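Last change: November, after the second round of glue tests.

# Keeping children's books alive: repair and care tips for the kitchen table

I began to repair picture books when my daughter was two years old and pulled the cover from the same book every week. Later the reading corner of our school asked me if I could look at a box of their books, and after this box came another box. I have no training as a bookbinder. What I write on this page is what works for me, at home, with things from a normal shop. For an old or valuable book please go to a professional and do not use my methods.

## Preparing the table

Books do not like crumbs, oil or water, and a kitchen table has all of them. I wipe the table, I wait until it is fully dry, and only then I take out the books. A cloth on the table is good for the covers, because it does not scratch, but for cutting you need a hard mat on top of it.

Small pots and bowls from the children's cupboard are very useful for this work. Take one for the glue, one for clean water and one for the small pieces of paper that fell out of the book. Please do not mix the glue bowl and the water bowl. I did it once and the page of a very nice bear story became like soup. 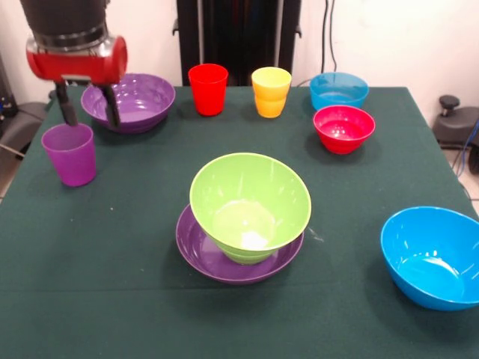 ## Loose pages

A loose page is the most common problem. Many people take clear sticky tape, and I understand it, it is fast. But after a few years the tape becomes yellow, the edges collect dirt, and the paper under it is brown forever. If you learn only one thing from me, put the tape back in the drawer.

1. Open the book at the place of the missing page and look how deep the page should go. Clean out old dry glue with a toothpick.
2. Put a very thin line of white glue on the inner edge of the page. I use Fimix, in the small bottle with the thin tip. The line should be 2 mm wide, not more.
3. Push the page in with a ruler, so it goes straight and deep.
4. Put baking paper on both sides of the page and close the book.
5. Leave it under weight until the next morning.

If the page sticks out a little after drying, do not cut it at once. Open and close the book several times. Often it finds its place.

## Torn pages

Look closely at the tear before you do anything. Most tears in children's paper have two soft white edges, and one edge lies over the other. When you find which one goes on top, the picture will match again and the line almost disappears.

For a short tear I put a little paste between the two edges with a thin brush and press with my finger through baking paper. For a long tear I add a strip of thin Japanese paper on the back side. Tear the strip by hand, do not cut it. A cut edge is hard, and the page will later break along this edge.

Erdal Canpolat, who had a stationery shop before he retired, showed me how to tear the strip straight: draw a line on it with a wet brush and pull the two sides apart slowly.

### My paste

- one spoon of wheat starch
- five spoons of cold water
- a small pot and patience

Mix it cold, heat it on low fire and stir all the time. It becomes thick suddenly. Let it cool and push it through a sieve. It stays good in the fridge for two days, and when it smells sour you must throw it away. Write "PASTE" on the jar. My husband likes yogurt.

## Board books

Board books are thick but they are weak at the spine, and the corners suffer from teeth. When the layers of a corner open, put glue between them with a piece of card, wipe what comes out and hold the corner with a clothespin. Put a bit of card under the clothespin or it will leave a mark.

For cleaning I use a cloth that is only a little damp, with one drop of dish soap in the water. Then a dry cloth immediately. Never put a board book in the sink, even for a moment. Let it stand open like a fan for 90 minutes before you return it to the shelf.

## Wax crayon, pencil and jam

Pencil goes away with a soft white eraser. Always rub from the middle of the page to the outside, otherwise the page makes a fold and tears.

Wax crayon on a shiny cover can be removed with a dry microfiber cloth and some strength in the arm. On matte paper it does not really go. You can lift the thick part with the back of a knife and then accept the rest.

Jam must dry first. Then you scrape it off with a plastic card. If you wipe it fresh, you push the sugar into the paper and two pages will stick together. If they are already together, hold them over the steam of a kettle for a few seconds, not close, and open them with a thin flat blade. With coated paper this does not always succeed.

## Bad smell

Books from a basement often smell. Put the book, open and standing, in a big plastic box with a lid. In the same box put a bowl of baking soda. The powder must not touch the book. Close the lid and wait one week, then smell again. A wide bowl works better than a deep one. Raelene Wihongi wrote to me that she uses dry coffee grounds. I tried it and the book smelled of coffee, but some people may like this.
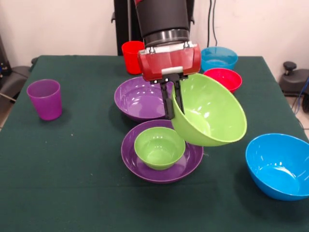 *Wide bowls, the kind I like for the baking soda.*

If you see gray or green spots with fur, it is mold. Put this book in a closed bag and keep it away from the others. I do not repair moldy books.

## Weight and pressing

You do not need a book press. I have two smooth boards from a Gallardo shelf that was too short for our wall, and on the top board I put full water bottles. The boards must be larger than the book. With a smaller board you get a line on the cover and this line stays.

Too much weight is also a mistake. A pop-up book should never be pressed. For these I glue only the broken paper arm, hold it with tweezers while I count slowly to 300, and leave the book open overnight.

## Covering the book

For books that travel between school and home I use the Cladex film without glue, the one you fold around the cover. The sticky film is stronger, but it makes bubbles, and when you remove it one day the print comes off together with it.

Leave the film a bit loose at the spine. Close the book before you fix the second flap. If you fix it while the book is open, the cover cannot close anymore and you must begin again.

## Questions I received

**Can I use a glue stick?** For a library card pocket yes. For a page no, it becomes dry and lets go after some months.

**My glue makes the paper wavy. Why?** There is too much water in it, or too much glue. Use less, and change the baking paper after ten minutes.

**Where do I get Japanese paper?** Art shops sell it in sheets. Constanza Vergara from our parents' group cuts one sheet into four and shares it, and my quarter lasted all winter.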